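We use cookies to improve your experience on this site. By continuing, you accept our cookie policy.

3.2 Mentoring of new members and retention

In the second part of the study we looked at how speaking clubs keep the people who join them. The sample had 1,421 members from 77 clubs, all of them in the Lindwood and Nirkora areas. Each club was asked to send its attendance lists up to July, and the club secretary filled in a short form on mentoring. Following Borkowska and Sobczak, we call a member "retained" when he or she renewed the membership at least once.

The clubs differ much in how they give a mentor to a new member. In 13 clubs the mentor was named at the first meeting. In the others it was done later, or only when the new member asked for it — this last practice was common in small clubs, where the same three or four persons hold all the offices.

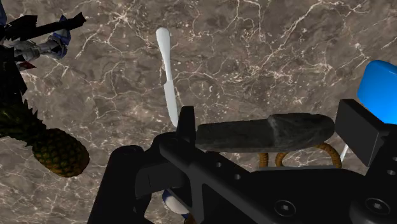
Figure 3. Simulated tabletop with a black gripper, a dark elongated object, a table knife and a pineapple on a marble surface.

Does an early mentor help a new member to stay? In our data the members who received a mentor at the first meeting renewed more often, and the difference remained when we compared only clubs of similar size.

We must be careful with this result. A club that names mentors early is usually also a club with good order in other matters, for example a printed agenda and a fixed meeting place. The Fehr clubs, which we visited in person, show this well. Their officers used the Jumano attendance sheet every week and could tell us at once who was missing. We could not separate the effect of the mentor from the effect of such habits, and the form did not ask how often mentor and member met. This question is left for the interviews in Section 4.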